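Kitchen corner check – my notes for the Nimstead share house
7 comments · 12 shares

Dish rack: PASS. Doesn't rock, no splinters on the slots. Plates need to stand on their edges, one to a slot, so they can drain.

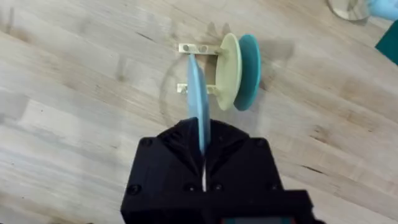
Plates: PASS. I run a thumb around every rim for chips, and Sheena does too now!

Scissors: FIX. Both pairs were left lying out on the table – the orange and the teal. Blades closed and into a drawer please, folks.

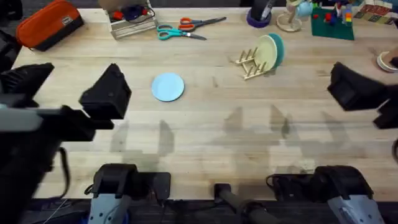
Crate: FIX. There's cable all tangled up in there and I'd love it sorted before January.

Pencil case: fine, but it lives in the study.

Comments
Cyril Hartley: Scissors were me, sorry mate.
Marjorie Clegg: Can we add the kettle cord next time? It's looking a bit worn.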